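How a Workplace Buys a Robot Arm
Part of the Drenmont series for young readers: Machines and Money

If you want a bicycle, you look at the price on the label. If a bakery or a packing room wants a robot arm, the price of the arm is only one line on a long list. This page explains what is on the list and how people decide what to put there.

Start with the job

Before anyone looks at robots, they write down the job. The sentence should be short and exact. "Help in the kitchen" is too loose. "Pick up one sandwich and put it in one basket" is much better, and somebody can test it.

Diệp Khổng plans equipment for a lunch company called Pramholm. Her first form has spaces for the size of the thing to be moved, its weight, how easily it squashes, how far it has to travel and how many must be moved in an hour. A box she cannot fill in stays blank until someone has gone and measured.

The weight goes in grams. At Pramholm the heaviest item on the form was a full tray at 900 grams. The arm must be able to lift that and also its own gripper, so the two weights are added together. An arm that can lift a tray with no gripper on it is of no use.

What is on the list

The arm. This is the part that bends and reaches. A longer arm reaches further but usually costs more and takes up more room.

The gripper. This is the robot's hand, and it is often sold separately. Some grippers have two fingers that open and close. Others use suction cups. The planner checks how wide the fingers open and compares that with the widest thing the gripper has to hold. If an object is too wide to hold across the middle, such as a large basket, the gripper may have to take it by the rim.

The camera. Many robots need one to find things. A camera can be fixed above the table, or it can ride on the arm near the gripper. The second kind gets close to the object, but it sees less of the room.

The controller. This is the computer that tells the motors when to turn. It needs a shelf or a cupboard, a power socket and some air around it.

Safety parts. These may include a stop button, a fence, or a sensor that notices when a person comes near. A planner does not cross these off to save money.

Small parts. Bolts, cables, plugs, brackets and spare fingertips go here. Each one is cheap. Added up, they are the line that people most often get wrong.

Training. The people who work beside the robot have to learn how to start it, stop it and clean it. Their time costs money too.

Buying or renting

Some firms buy a robot and keep it. Others rent one and pay every month. Renting costs less at the start, and the robot can go back if the job changes. Buying costs more at the start, but the payments come to an end.

To compare the two, a planner works out how many months of rent would add up to the price of buying. If the job will last longer than that, buying may be cheaper. Repairs have to be counted as well. A rental often includes them, and a robot you own does not repair itself for free.

Pramholm rented for 12 months. Diệp Khổng asked two suppliers, Niltier and Negussie, to fill in the same form, so that every line could be compared with the line next to it. One price included training and the other left it out. Without the form, the second price would have looked better than it was.

Trying it first

A sensible buyer asks for a trial. The table, the objects and the lighting should be as close as possible to the real ones. A gripper that works well on hard plastic blocks may flatten a sandwich.

Phúc Khúc ran the trial at Pramholm. He set the robot to make the same move again and again, and he wrote down the result each time. A move counted as good if the food arrived in the right place and kept its shape. Before starting, he and Diệp Khổng had agreed on a pass mark of 92 good moves out of every hundred. Fixing the pass mark first is important. If you choose it afterwards, it is tempting to choose a number you have already reached.

The trial lasted 3 weeks. Some of that time went on moving cables away from the working area and finding the right height for the table. Those hours were written down and added to the plan as setting-up time.

Keeping money back

A budget needs a spare amount at the bottom, called a contingency. It pays for things the planner did not expect, such as a broken cable or a second set of fingers. If it is not spent, it stays in the bank.

Running costs come after that. A robot uses electricity every day it works. Its joints need checking, its fingertips wear down, and one day it will need replacing. A planner writes these costs down for each year, next to the price of the arm.

Try it yourself

Choose a small job at home, such as moving pencils from a table to a pot. Measure the longest pencil and weigh it on kitchen scales. Write one sentence that says exactly what a machine would have to do. Then make your own list under the headings on this page, and leave a blank wherever you still need to measure.

Words to know

Budget: a plan for how money will be spent.
Contingency: money kept back for surprises.
Payload: the weight a robot arm can carry, including its gripper.
Supplier: a firm that sells or rents equipment.

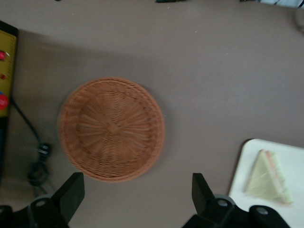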